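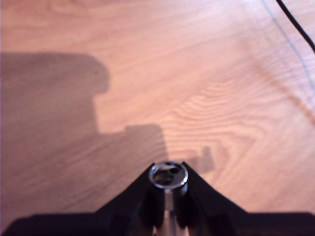 Selon l'encadrant côté entreprise, le vernis n'explique pas tout : un panneau stocké à plat dans un local mal ventilé se voile même s'il est verni sur ses deux faces. Cette remarque, formulée à la réunion de lancement, a conduit à reprendre le plan d'essais.

Accueil | Formations | Projets | Rapports | Contact

Rapport de projet – Stabilité dimensionnelle de plateaux à parement bois

1. Objet
L'étude porte sur la déformation de plateaux de bureau soumis à des variations d'humidité relative. Les échantillons ont été fournis par Romaniuk et conditionnés dans l'enceinte climatique Clisemar. Deux finitions sont comparées : vernis aqueux Tikon et huile dure Pasedari.

2. Protocole
Le lot comprend 12 éprouvettes, réparties en deux séries de six. Chaque éprouvette subit quatre cycles de 96 heures, alternant phase humide et phase sèche. La flèche est relevée au comparateur, au centre et aux angles, à la fin de chaque phase. La masse est relevée au même moment. Les chants restent bruts dans les deux séries.

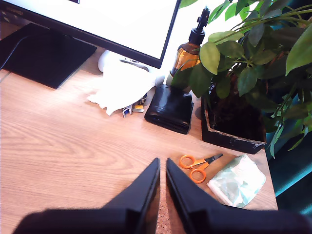
Crédit photo : les auteurs du rapport

3. Résultats
Dans les deux séries, la flèche est maximale dans le sens perpendiculaire au fil. Les éprouvettes huilées reprennent l'humidité plus vite et la restituent plus vite ; leur flèche résiduelle est faible. Les éprouvettes vernies se déforment moins au premier cycle, mais l'écart se réduit ensuite. La reprise de masse par les chants domine dans la série vernie.

4. Limites
L'effet d'une charge permanente n'a pas été étudié. Le capteur d'hygrométrie de l'enceinte a été réétalonné en août, après la deuxième série ; les valeurs de la première n'ont pas été corrigées. Les relevés bruts figurent en annexe B.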